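Search this wiki
Go Advanced search Random article

Handheld gripper trial (cloth)
January 18, 2018
By Roel Cuypers

A handheld gripper trial is a way of comparing robot grippers before any of them is bolted to a robot. A person takes one gripper in each hand and does the job the arm is meant to do later, using the gripper's fingers in place of their own. The method is used mostly for cloth, a material that makes expensive arms look foolish in a very short time. It is also called puppeteering or, among people who have done it for a whole afternoon, other things.

Background

Fitting a gripper to an arm takes mounting plates, wiring, controller settings and a person who remembers the password. If the gripper then turns out to be bad at picking up a sleeve, all of that work has to be undone. Holding the gripper by hand skips most of it. The wrist, elbow and shoulder are supplied by the operator, who comes already calibrated and complains only in words.

The best known write-up in this small field is the Lomgate comparison, run by Sanne De Haan over one November. It set two parallel-finger designs, the Stimard and the Kwak, against each other on eight kinds of garment. The Dorko, a three-finger model, was entered as well but withdrew early with a stripped gear.

Method

The garment is laid out flat on a smooth board. The operator closes one gripper on a fold and lifts, while the other holds, follows or waits its turn. Each attempt is scored as a clean pick, a double pick (two layers when one was wanted) or a miss. Lomgate made 200 attempts per garment with each of the two surviving designs, which adds up to 3200; the report rounds this down to "3000 or so, after we threw out the ones with the phone ringing." 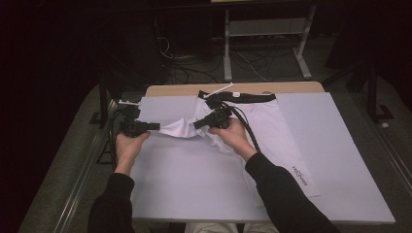

Two handheld grippers at work on a white garment, with the right one pinching a raised fold.

Flat fingers are the usual choice for this sort of work. They can grip a fold that is already standing up, but they have trouble starting one where the cloth lies flat. Operators get past this by pushing the cloth sideways until it buckles, and then pinching the ridge. A robot can be taught the same trick, though it has to be told when to stop pushing. People tend to know this without being told, and then can't explain how.

Waistbands deserve a line of their own. Elastic pulls back when it is lifted, so a grip that looked fine on the board may let go a few inches up. De Haan's notes give trousers the lowest scores of any garment and describe them, in the section headed Results, as "two sleeves with opinions."

Cables

Handheld grippers are normally wired, and the wires go wherever the hands go. A cable dragged across the work can shift the cloth between attempts, and the score sheet will blame the gripper. Lomgate tried overhead hooks, tape and a rule about where to stand. The hooks worked. The rule was still being argued over when the report went out.

Results

The Stimard made a clean pick in 80 percent of its attempts on towels and did much worse on anything with a seam. The Kwak was slower and steadier, and its rubber pads had to be wiped often to keep lint from building up. No overall winner was named. The report recommends the Kwak for shirts and the Stimard for towels, and suggests that readers with trousers wait.

Criticism

The main complaint about the method is that it tests the operator as much as the gripper. A skilled hand will quietly make up for a poor finger design, often without noticing. De Haan had two operators swap grippers halfway through each garment to even this out, and published both sets of scores. They differ by more than the grippers do – a fact the report puts in a footnote.

A second complaint is that human wrists bend in ways that many arms don't. Later trials have asked operators to wear a stiff brace. Scores fell, and so did the number of people willing to take part.

Related articles
Parallel gripper
Finger pads and coatings
Double pick
Cable routing for test benches
Lomgate comparison
Dorko (gripper), see also Stripped gear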